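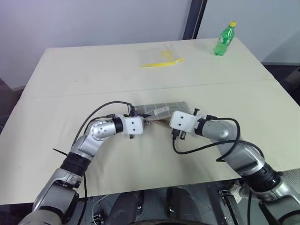

Section 3: Setting up your Plondholm worm farm

Choose a spot in full shade before you add any water. A filled farm is heavy, and you will only want to carry it once.

1. Push the legs into the base tray until they click. If one doesn't click, turn it around. It's the same leg, but it has opinions.

2. Screw the tap into the base tray by hand. Leave the spanner in the shed.

3. Soak the coir block in a bucket for 11 minutes, then crumble it into the lower working tray. It swells a good deal, so please don't use the good saucepan.

4. Tip in the worms and cover them with damp newspaper. The starter pack holds roughly 800, and we take the breeder's word for it.

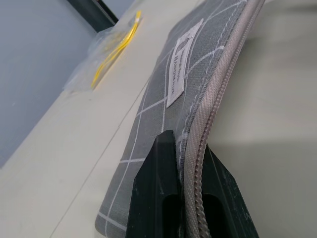

5. Put the lid on and leave it alone for 3 days. Lifting it every hour to see how they're settling in is the main reason they aren't.

6. Start feeding with a handful of scraps, chopped small. Wait until it's mostly gone before adding more.

Note: Worms dislike citrus, onion and chilli. They're fond of melon rind and, according to Elisa Ferri on our helpline, the crossword page.

Caution: Keep the tap open over a bucket in wet weather. A closed tap and a week of rain will give you a very small swimming pool - with drowned worms in it.

Caution: Above 30 degrees, lay a wet hessian sack over the lid. Don't use ice cream containers full of ice, whatever your neighbour does.

Add the second working tray once the first is full to the ridge line. See Section 4 for harvesting the castings.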